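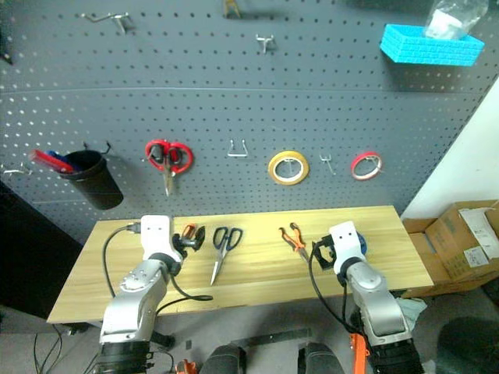 Golnar Tabrizi

26/08/2023

The planning layer for our two-arm bench in Dondville has been rewritten during the past month, and I wish to set down what was changed and why. Readers of the February entry will recall that the earlier version treated each arm as a separate client of one motion server. Each arm asked for a path, received it, and held a lock on the shared space above the table until the motion was complete. The arrangement was safe and very slow.

The new version, which we have named Cillus, divides the space above the table into 12 cells. An arm reserves only the cells that its next segment will pass through and releases each one as it leaves. Jamshid Golestani wrote the reservation code. I wrote the part that decides which arm must yield when both ask for the same cell. At present the arm that already holds a tool is given priority. Abbas Soltani has argued for a rule based on remaining path length, and his branch will be reviewed when the logging work is finished.

Hand tools remain our chief test objects. Scissors and pliers are awkward for a planner, as the useful grasp on a pair of pliers depends on the angle at which it lies, and a small error in that angle places one fingertip on a handle and the other on nothing at all. The perception module, Obi, formerly returned one center point and one angle for each object. It now returns up to four candidate grasps with a score for each, and Cillus rejects any candidate that would bring a finger too close to a neighboring object. The rejected candidates are kept in the log with the reason stated in words. Forough Ghaffari requested this, and it has saved a good deal of time in review.

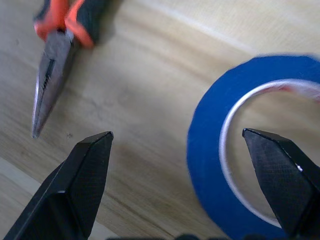

Does the planner need a full three-dimensional model of every tool?

The planner works from an outline and a height estimate for each object, and a full model is loaded only when two candidate grasps receive nearly equal scores.

Two matters remain open. The first is timing. Obi stamps its results when processing ends, although the planner needs the moment at which the frame was captured. The difference is harmless while an arm is at rest and becomes significant while it is moving. Demetrius Fitzsimmons has prepared a correction that carries the capture time through all three stages of the pipeline, and it will be merged after the replay tests have been run again on the older logs.

The second matter is the configuration file. It has grown to 11 sections, several of which repeat the same gripper limits under different names. I intend to move the limits into a single table, which Tukier, our launch tool, will read at startup. Any section that still defines its own limits will then cause the launch to stop with an error message. Colleagues who keep private copies of the file are asked to compare them with the main branch before the change is made.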